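Folding, stock and a clean table: Fredy Alvarado on keeping a back room in order

Fredy Alvarado looks after the shared back room at Beltinley, where shirts get folded, snacks get stored and most people stop for water. He has done it for 2 years. Before that he packed shirts at Danent.

"A room like this fills up," he says. "You put one box on a shelf and next month the shelf is full."

He likes white tables for folding. They show dirt, and he wants to see it.
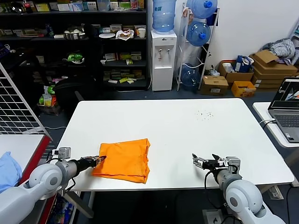 Start with the table

Alvarado wipes the top before the first shirt of the morning and again after lunch. Crumbs are his main complaint. People eat near the shelves and then come over to talk.

"A crumb inside a folded shirt stays there until the customer opens it," he says. "At Danent we had 50 shirts come back once, all from one table."

He allows only one piece on the table at a time. The next one waits to the side.

The fold

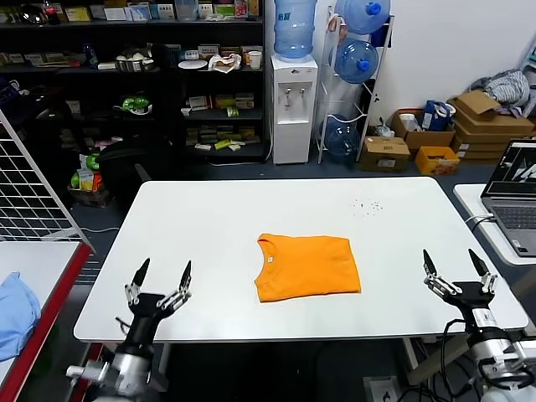 Alvarado learned to fold with the collar away from him, and he still teaches it that way. He smooths the body first, brings in the sides and then turns up the hem. A crew neck like the one on the orange T-shirt should end up facing the far edge of the table, with the label showing inside the collar. If the label sits off to one side, he opens the shirt and starts again.

He doesn't mind a slightly uneven edge. "It's cotton. I did 100 a day at Danent and no two came out the same."

New people pull too hard at the corners, he says, and the creases they make that way are hard to get out.

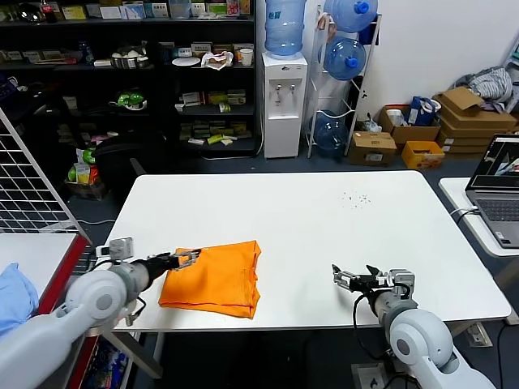

He tells them to lift the top layer, lay it down again and flatten it with an open hand. A folding board from Thygesen hangs in the closet, but he uses it only for large orders.

The shelves are next on his list. He wants food on one unit and cups and plates on another, and he has asked for a second unit before December.

"The water can stay where it is," he says. "Everybody knows where the water is."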